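Kitchen and Bath Remodeling FAQ

Updated Tue 20 March

I get the same handful of questions on almost every first visit, so I finally sat down and typed up my answers. I run Hartley Kitchens, and I do the design work and the measuring myself. If yours isn't covered, call or stop by the showroom on Grestine Road and we'll talk it through over coffee.

Do you charge for the first visit?

No. I come out, look at the room, measure it and ask you a lot of nosy questions about how you cook and who's in the way when you do. That usually takes an hour or so. If you want drawings after that, there's a design fee of $252, and it comes off your total if you go ahead with us. If you don't, the drawings are yours to keep and you can take them to anybody you like.

What should I have ready before you come?

Not much! Please don't clean out the cabinets for me, I'd much rather see them full. It helps if you know which appliances are staying (model numbers are great, a photo on your phone of the label is fine). If you've been saving pictures of kitchens you love, pull those out too, and the ones you can't stand. I learn at least as much from those.

Can I keep my old cabinets and just change the counters?

Often, yes. I check that the boxes are level and solid, especially under the sink, where a slow leak can turn the bottom panel to mush. If the boxes are good, we can set new counters on them and maybe change the doors while we're at it. What I try to talk people out of is putting expensive stone on cabinets they're planning to replace in a couple of years. Getting a top off in one piece is hard, and getting it to fit the next layout is harder.

Marble, quartz or something else?

This is the big one. I love marble, I have it in my own kitchen, and I'll still tell you it etches. Lemon juice, wine, vinegar, tomato sauce – leave any of them sitting and you'll get a dull spot. Sealing helps with stains but it won't stop etching, and a lot of folks are told otherwise in stores. You can have it honed so the marks don't show as much, and some people (me included) stop noticing after the first year.

Quartz is easier to live with day to day. It doesn't need sealing and it shrugs off most spills, but it doesn't like high heat, so keep trivets handy. Granite sits somewhere in between. If you bake a lot, you could do what one of my favorite clients did and put marble on one stretch for rolling dough, with quartz everywhere else.

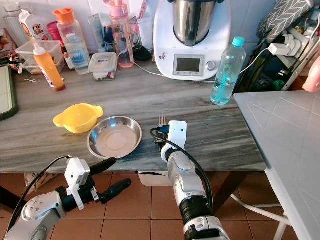 Can I pick my own slab?

Please do, at least for natural stone. A sample the size of a coaster tells you next to nothing about where the veins go. We buy from the yard at Stikis, and I'm happy to meet you there and walk the rows. Bring a cabinet door and a piece of your floor if you can. Once you've picked one, they put your name on it, and we go over the template together before anything is cut. That's your chance to say you want that one dark streak by the window and not behind the toaster.

How long will I be without a kitchen?

For a full remodel, plan on 5 weeks from demolition to the day you can cook again. Counters are measured after the cabinets are in, and then there's a wait while they're cut, so you'll have a stretch with plywood on top and no sink. It's the most annoying part of the job, no way around it. I suggest setting up a little station somewhere else with the microwave, a coffee maker and a tub for dishes.

Counters only is much quicker. We need one visit to template and one day to install, and the plumber comes back the day after to hook up the sink.

Where do the seams go?

Wherever they bother you least. I try to keep them away from the sink and the dishwasher, and I'll mark every one on the drawing. A long L-shaped counter is almost always going to have one.

What edge should I choose?

Eased edges are our most popular – a plain square edge with the sharpness taken off. Bullnose is softer if you have little kids. Ogee looks lovely in an older house but it collects flour like you wouldn't believe.

Do you do bathrooms too?

Yes, and I enjoy them. Vanities, tub surrounds, curbless showers, the works. Small vanity tops can sometimes be cut from remnants, so ask me what's in the shop before you pay for a whole slab.

Do you work outside town?

We cover Irkinberg and anything within a half-hour drive. Past that I add a trip charge of $194 for the whole job, not per visit.

How do payments work?

There are 3 of them: one when you sign, one when the cabinets arrive and the last when you've walked through the finished room and you're happy with it. We take checks and cards.

When could you start?

We're booking first visits for April right now. Mornings go first, so if you can do an afternoon, tell me when you call and I can probably get you in sooner.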